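A door that will not close should count as a fault

When a domestic robot drops a glass, the event is logged, the software team is informed and a correction follows. When the same robot leaves a cupboard door standing open in a walkway, most test schemes record nothing at all. The task was to fetch a bowl, the bowl was fetched, and the run is entered as a success. The Institute takes the view that this practice is wrong, and that it has been tolerated for too long.

Our concern follows from the January review of the Tonon kitchen programme, in which 42 runs were marked as passed and later examined again by Wen-hsiung Poon of our safety section. In six of them the arm had released a door handle before the door was under control. In three, the gripper had closed on air beside the handle and the controller had carried on as if it were holding something. None of these runs had been flagged. The scoring rule asked only whether the final object had reached its place.

It will be said that the work was done in simulation and that no one was hurt. That is true, and it is the reason simulation is valued. Yet the same controller, with the same settings, was due to be moved to the physical machine at the Toltau site. A habit learned on a rendered cupboard is carried to a real one, where there may be a child at the height of the door's corner.

There is also the matter of what a gripper knows. A missed grasp is a small error if it is noticed at once. It becomes a serious one when the next movement is planned on the belief that the fingers are full. The Wu controller checks finger position only at the end of each stage. In our opinion the check should be made throughout, and a failed check should stop the arm.

Kitchen simulation, with close views at the gripper fingers in the second and third.

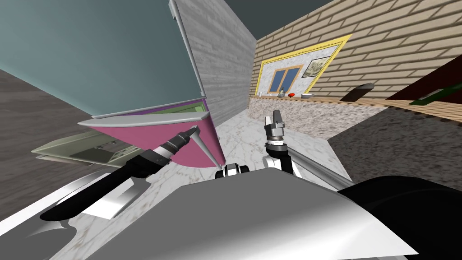
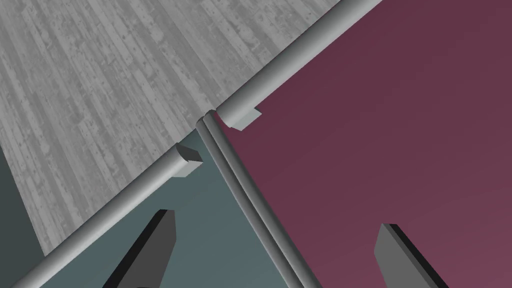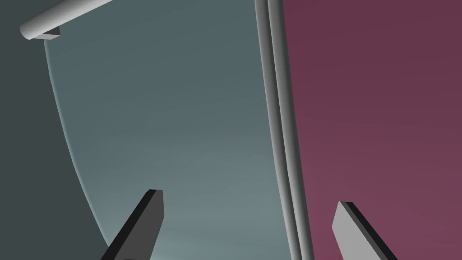 The Institute's first proposal is that every test record should state whether the gripper was holding what the controller believed it to be holding. This is a modest demand and can be met with equipment that most laboratories already own. A close view such as the second, where the fingers stand wide apart with nothing between them and a pair of grey rods passing through the gap, would let a reviewer settle the question in a moment. A final score cannot do so.

The second proposal concerns doors and drawers. Their position at the end of a run should be recorded and marked, and any left open without instruction should be entered as a fault. Telton has objected that this would lower published success rates across the field. We accept that it would – and we consider the lower figure to be the more useful one. A purchaser who reads of 500 successful runs is entitled to know how many of them left the room safe to walk through.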